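Storing and Labelling Recorded Discs at Home and in the Workroom

Household Advice Series, revised 4/22/20
Prepared by Elango Gowda for Grillari Media Services

These notes are intended for customers who keep copied or recorded discs at home, in a school office or in a small workroom. They apply to CDs and DVDs alike, including short-run copies made on a desktop burner.

Handling

Hold a disc by its outer edge and centre hole. The label side of a recordable CD is the more delicate of the two, as the recorded layer sits directly beneath the lacquer. A scratch on that side cannot be polished out.

Wipe away dust with a soft, lint-free cloth, moving in a straight line from the centre to the rim. Do not wipe in circles. Fingerprints may be removed with a cloth slightly dampened with distilled water — household glass cleaner should not be used. Allow the disc to dry fully before returning it to its case.

Labelling

Write on discs only with a water-based marker sold for the purpose. Ballpoint pens and pencils press into the surface, and solvent markers may affect the lacquer over time. Keep the wording short: a title, the year and a copy number are normally sufficient. Further details belong on the case insert.

Adhesive paper labels are not recommended for discs that will be kept for more than a season or two. They can lift in a warm room and may unbalance the disc in a fast drive.

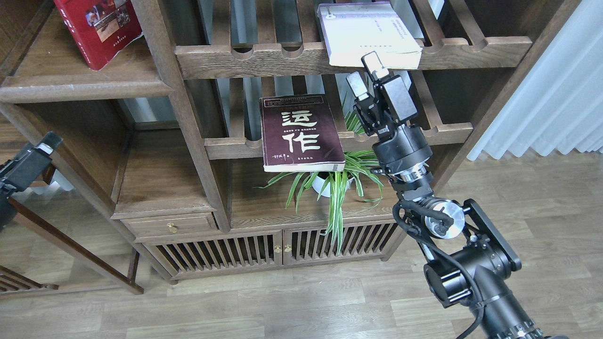

Can a paper label be peeled off once it has been applied?

Leave it in place. Peeling can pull the recorded layer away with the adhesive. Copy the contents to a new disc while the old one can still be read, and mark the new disc by hand.

Storage

Store discs upright in rigid cases, away from direct sunlight, heaters and exterior walls. A steady temperature matters more than a particularly cool one. Soft sleeves are suitable for carrying discs to a meeting but should not be used for long-term storage.

Customers with larger collections, such as a choir or club holding 600 copies of one programme, should divide them into boxes of manageable weight and mark each box on the short end. Adaeze Olaniyan of our Stomance branch suggests keeping the master copy in a separate building where possible.

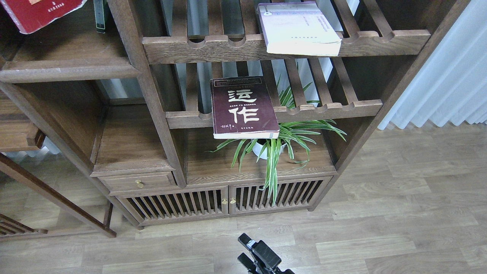
Checking Older Discs

Set aside time each October to play a sample from every box. Discs that skip, load slowly or show cloudy patches near the rim should be copied at once. Discs over 10 years old should be copied as a matter of routine, whether or not they show any fault.

Record the date of each check on a sheet kept inside the box lid. Unwanted discs should be taken to a depot that accepts them, with any private recordings cut through beforehand.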